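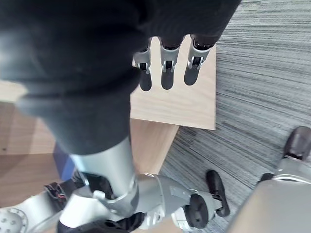

Pelov wrote that the open day at Honetport starts at 10 and that visitors may stand at the table, and asks whether the three-fingered hand is shown under power the whole time.

Print this page | E-mail this page

Vovdale
Under power, yes. Each demo runs 24 minutes, with a pause of several minutes between groups. Groups were capped at 70 in June. Stay behind the tape – the arm stops if you cross it and the run starts over.

Dobre
went last year, it was fine. more than 2000 people, get there early

Posted 20/09/2020
Print | E-mail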